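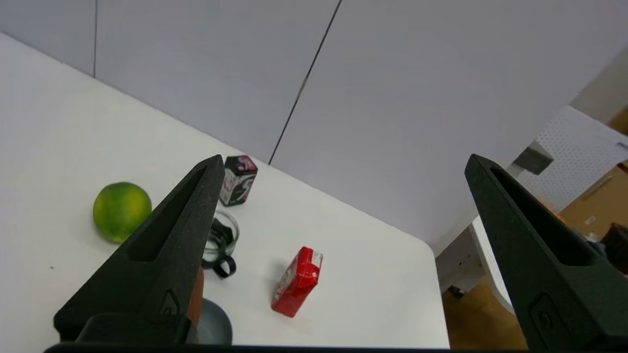 Robot demonstration operators — paid sessions, part-time

Kullard is looking for people to guide a robot arm through simple table tasks at our workroom in Eten. The recordings are used to train a system that learns from examples of people doing the job. You do not need a technical background. Most of our current operators came from shop work, catering, care or study.

What the work involves

You sit or stand at a white table and move the arm with a hand controller. A task card tells you what to do: pick up the lime, put the small box in the bowl, move the red packet to the other side of the table. Each attempt is recorded by a small camera near the gripper and takes less than a minute. Then you reset the objects using the layout sheet, mark the attempt as good or spoiled, and start the next one.

The objects are ordinary groceries and household bits, with a few glass and plastic bowls. They change every week or so. Clear glass and anything floppy, such as straps and bands, take more patience than the rest, and we allow extra time for those cards.

The present set has 429 task cards. We have finished 105 of them and want the remainder recorded by the end of December. Spoiled attempts are kept and labelled, so please mark them as they are. A dropped object does not count against you.

Hours and pay

Sessions run from 9.00 to 12.30 and from 13.15 to 16.45. You may take one or both on any day, with at least three sessions a week. Pay is £53 per session, including two ten-minute breaks. Your first session is training and is paid at the same rate. Travel costs are not covered, but there is free bicycle parking in the yard and the 943 bus stops outside.

You will need

— to be 18 or over and allowed to work in the UK
— steady use of at least one hand; the controller can be set up for left or right
— to be able to tell red, green and orange objects apart, with glasses or lenses if you wear them
— enough written English to follow the cards and fill in the session log
— to be comfortable doing the same short task many times over

Experience with games controllers or sewing machines is useful but we do not ask for it. The workroom is on the ground floor and the table height can be changed. Tell us if you need anything else set up differently.

What we record

We keep the camera pictures, the arm movements and your operator number. There is no sound. Your hands may show in the pictures while you reset the table. Recordings are shared with our project partners, Adow and Zacharopoulos, under the operator number only. You will be given a consent form to read before the training session.

How to apply

Send a short message through the contact form with the heading "Operator, Eten". Say which sessions you could do and when you could start. No CV is needed. We reply to everyone within a week and will offer a half-hour visit so you can try the controller before deciding.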